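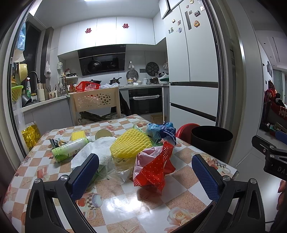 3.2 Construction of the hand-held gripper

The second version of the gripper, which we call Husar, was built between the kitchen of one of the authors and the shared workshop in Grallcombe. The first version (Section 3.1) had rigid fingers without any covering, and with it the operators could not hold thin plastic reliably. For this reason the main part of the work on Husar was given to the fingers and to their contact surfaces.

Each finger is a black arm with a triangular opening in its body. The opening was introduced by B. Thakur in order to reduce the mass in front of the hand, as the operators complained of a tired wrist after long sessions. The complete tool has now a mass of 692 g with the camera and the cable. We tried also a version with a larger opening, but it was bending sideways when the trigger was pulled hard, and we returned to the present shape.

The tips carry blue pads with a textured surface. In Figure 4 they can be seen facing each other above a dining table, together with the screws on the fingers. In the first weeks we fixed the pads by double-sided tape only. The tape was sufficient for boxes and cups, but it crept under shear load, and after one afternoon the left pad was displaced by 7 mm. The present attachment was prepared by O. Yatsenko in the workshop, with hand tools and a small drill press borrowed from the neighbouring bench. The work takes one evening for a pair of fingers, and most of this time is spent for aligning the pads so that they meet flat. An error of alignment is not visible when the gripper is open. It becomes evident only with film and paper, where one corner of the pad closes first and the object rotates out of the grasp.

The camera is placed so that both fingers remain in the view during the whole task. We consider this important, since the opening of the gripper is estimated from the picture and there is no encoder in the handle. The drawback is that the fingers occupy a considerable part of the image, and small objects lying close to the operator are hidden behind them. R. Onu proposed to tilt the camera further downward, but then the background of the room was lost, and the estimation of the camera position became worse.

3.3 Trials in the home

All trials were made in ordinary homes, on the furniture that was already there. The operators were asked not to change the lighting and not to remove other things from the room. The table in Figure 4 is a difficult case for our method. Its checkered tablecloth is glossy and gives back the ceiling light as a bright spot, and the pile on it contains a crumpled paper towel, a yellow foam fruit net and several plastic bags, one of them clear and another red with white polka dots. Where the clear bag and the red bag overlap, the annotators did not always agree on the border between the two, and M. Stanciu made the final decision.

We recorded 117 grasps with Husar. Of these, 40 were made on bags and film, and the remaining ones on rigid or foam objects. The recordings where the operator touched an object with the free hand were excluded before this count. The pads were wiped with a damp cloth between the sessions, as dust from cardboard reduced the grip noticeably. The wear of the pads was not measured, and we return to this question in Section 5.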